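3.2 Where people drink, and where they say they drink

Diary returns from the Soscombe office were patchy. Of the 100 booklets handed out in March, 70 came back usable; the rest were blank past the second day or had the fluid column filled in all at once, same pen, same slanted hand. We kept a diary if it had entries on at least 8 days. Warrier's earlier coding sheet was reused with small changes (tea and coffee split, soup dropped). Coding done twice, disagreements settled by talking them through. Bostwood diaries are treated separately in 3.4 and are not pooled here, the shift pattern there being too different.

Total drinking events logged at Soscombe: 777. Most fall before lunch. There is a second, smaller bump mid afternoon and then very little until people get home, where the entries turn vague ("some juice", "water w/ dinner").

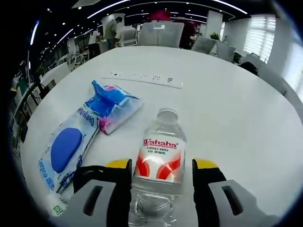
Figure 4. Water bottle on a round table.

Entries made at a desk were short and regular, nearly always a mug, nearly always hot. Meeting entries looked different. People wrote down that they brought a drink in, but the amount drunk was often left empty or given as "a bit". Container matters for this. With a small clear bottle like the one in Figure 4 the level can in principle be read off through the side, and diarists who carried that sort gave amounts more often than those with mugs or metal flasks. We did not expect the gap to be as wide as it was. Cadwaladr (pers. comm.) reports the same thing from the Teltum pilot, though her diarists were given a measuring card and ours were not. Whether clear bottles make people better at estimating or just more willing to write a number down, we can't say from diaries alone.

Refills are the weak spot. A bottle topped up twice at the tap may be entered once, twice or not at all, and the instructions on page one of the booklet didnt cover it. Ramasamy booklets have a tick box for refills, added to late to help here. For the Soscombe data we took each entry as written and made no correction; totals should be read as low. Interview notes on refills are in the next section.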